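Automation and Work, Unit 6: The Robot in the Staff Kitchen
Handout, Jan 24, 2026

Last unit we covered warehouses. Today we move to kitchens, and I'm glad, because so many of you have worked in one! Our case is Menzies, a catering firm with 32 kitchen workers that is planning to add a robotic arm to its reheating counter. Before anything gets bolted down, the planners try the tasks out in a simulated kitchen – same arm, different appliances, as many tries as they like.
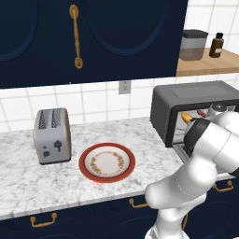

Fig. 1. Simulated kitchen: the gripper inside the open microwave.

Start with the task list. Menzies asked its staff to write down every step of a shift and got back 77 of them, far more than the managers expected. "Heat the food" is one line in the manual. For the cook it means choosing a plate, checking what's on it, opening a door, reaching in, setting the heat, and keeping an ear out for whoever is coming through behind with a full tray.

Key term: task bundle. A job is a bundle of tasks, and automation usually takes a few out of the bundle. What happens to the ones left over is the real subject of this unit.
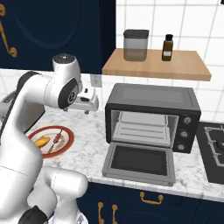

The leftover tasks can get better or worse. One cook at Menzies hoped for more time on sauces and seasoning. Another worried about spending the whole shift watching a machine and clearing up after it. Both are reasonable readings of the same plan, and I'd love for us to argue about them in class.

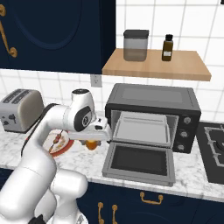 Fig. 2. Gripper at the open toaster oven, tray partly out.

Key term: hidden skill. Workers know things that never reach the manual, like how a crowded counter should be laid out so that hands don't collide. Once a robot arrives, somebody has to put that knowledge into words, and the people who can do it are the cooks. Should that count as extra work? Should it be paid? (Menzies set aside 90 minutes of paid time per cook in December. Was it enough?)
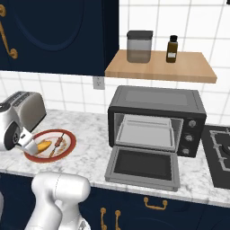
Hidden skill is easiest to spot when you slow down over one small job. Take picking food off a plate. With a skewer lying diagonally across it and a yellow-orange piece beside it, a cook knows at a glance which to lift first and how hard to squeeze. The robot's fingers, pointing down toward that yellow piece, need all of this worked out ahead of time – what a wonderful reminder of how much our own hands know!

For next time
Read the Prevlow case, page 293 in the course reader.
List the tasks in a job you have held. Mark the ones you would happily give away and the ones you would fight to keep.
Bring the list on paper, we'll be swapping them.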